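Safe Working Practice for a Shared Two-Arm Robot Cell
Student project report, course in applied automation
Author: Blažena Slanina
Submitted 2019-11-27

1. Purpose

The Rakport laboratory is used by several student groups, and until this year each group kept its own rules. The aim of this project was to write one set of working rules for tabletop sorting tasks and to test whether groups could follow them without supervision.

2. Rules adopted

Speed. Arm travel is limited to 200 mm per second whenever a person is inside the marked floor area. The limit is set in the controller and may not be changed by the operator.

Clearance. The operator's chair stands at least 600 mm from the edge of the table. The Bolleck cell has less floor space, and a distance of 550 mm was accepted there after review by the laboratory supervisor.

Stopping. The stop button is tested at the start of each session and the result is entered in the log. A session without an entry is not counted.

Objects. Only items on the approved list may be handled. Glass, open blades and liquids are excluded.

3. Work area

Trays must be placed flat on the table before the arms are powered. Tape is allowed on tray rims, provided that it does not reach the floor of the tray. Ordinary desk items such as markers are suitable for first trials, as they are cheap to replace and differ in shape. 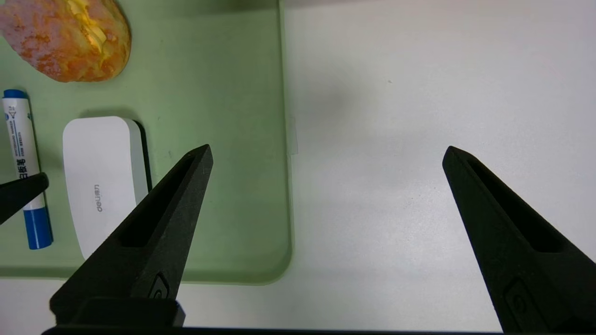
Both grippers may enter the same tray only under a shared program. If the arms are run from separate programs, one must be parked before the other moves. This rule caused the most questions during the trial, and its wording was changed twice.

4. Trial and open points

The rules were tried in 15 sessions in February. Two sessions were left out for missing log entries. The Malý group asked for a higher speed limit during unattended runs. This request has not been decided and is passed on to the next project group, together with the log sheets.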